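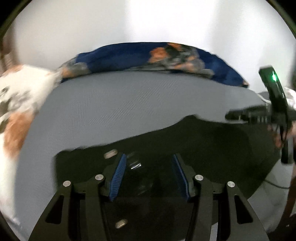

Hand-held gripper with blue ribbed finger pads.

Wumeston group releases conformer set for medium and large ring lactones

18/07/2026 — The structural chemistry group at Wumeston has released version 2 of Viltell, its open collection of computed conformers for cyclic esters. The release covers 517 lactones with ring sizes up to 12 and replaces the first version, which was limited to unsubstituted rings and a small number of methyl derivatives.

Each entry lists the low-energy conformers found for one compound, with relative free energies in the gas phase and in chloroform, ring torsion angles, and the geometry of the ester group. The last item accounts for most of the work. Open-chain esters strongly prefer the Z arrangement about the bond between the carbonyl carbon and the ring-type oxygen. Small lactones cannot reach it and are held in the E form. As the ring grows, the Z form becomes accessible, and in the medium sizes both can be present in amounts that show up in a low-temperature NMR spectrum.

Lachlan McKinnon, who maintains the collection, said the first version handled the crossover region poorly. "The search started from E geometries and did not always climb out of them," he said. "For an eight-membered ring with a substituent next to oxygen, you could get a tidy list of conformers and be missing the lowest one."

In version 2 every search is run twice, once from an E seed and once from a Z seed, and the results are merged before duplicates are removed. Duplicates are identified by comparing ring torsions after all symmetry-equivalent atom orderings have been tried. Mirror-image conformers of achiral compounds are stored once and given a degeneracy of two. The first version stored them inconsistently, and users who summed populations directly from the tables may have obtained incorrect values for some entries. The release notes give the affected compound numbers.
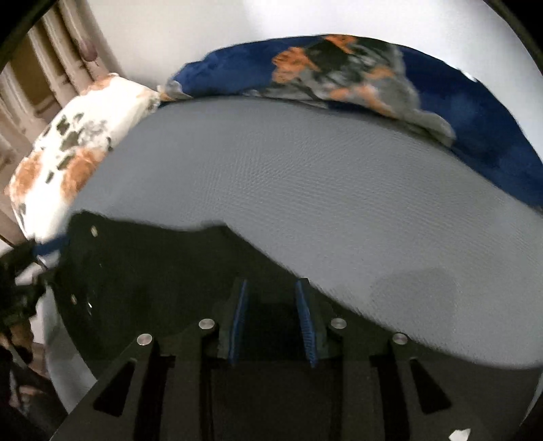
Geometries were optimized with a dispersion-corrected density functional, and final energies were taken from single-point calculations with a larger basis set. Low-frequency vibrations were treated as hindered motions below a fixed cutoff, which has a noticeable effect on the entropy of the larger rings. The solvent correction uses a continuum model. No explicit solvent molecules were included, and the notes advise against using the chloroform values for compounds with a free hydroxyl group.

The group compared the computed minimum with the published crystal structure wherever one was available. The ring conformation agreed in 88 percent of those cases. Most of the mismatches were in the largest rings, where several conformers lie close together in energy and crystal packing can easily select one that is slightly higher than the minimum. In nearly all of the mismatched cases the crystal conformer was present elsewhere in the list. The exceptions are flagged with an asterisk in the index and are being rerun with a wider energy window.

Substituent effects are tabulated separately. A methyl group on a medium ring does not have a single characteristic energy cost in the way that it does on a cyclohexane chair, as the positions around the ring are not equivalent and inward-pointing hydrogens crowd some of them far more than others. The tables therefore give a cost for each position and each face in the parent conformer. McKinnon said these numbers should be read as a guide to which positions are blocked, and that adding them together for a disubstituted ring is unreliable when the two groups are close.

Máté Lengyel of Zarkthorpe, whose group works on ring-closing reactions of hydroxy acids, has been testing the set ahead of release. He said the ester geometry column had been the most useful part for his purposes, and that he would like to see transition structures for E to Z interconversion added. "The minima tell you what is there at equilibrium," he said. "We also need to know how quickly it gets there — for the nine-membered rings in particular, where the exchange can be slow enough to broaden the signals."

Barriers are planned for a later update. The current target is November, beginning with the unsubstituted rings. Lactams are outside the scope of the collection and there are no plans to add them.

The files are supplied as plain coordinate tables with a separate index. Atom numbering starts at the carbonyl carbon and proceeds away from the ring oxygen, so that the oxygen is always the last ring atom. Version one numbered the ring in the opposite direction. Scripts written for the old files will still run on the new ones without an error message, but the torsion angles will be assigned to the wrong bonds. A conversion script by R. Zepeda is included in the download, along with a short list of test compounds for checking the output.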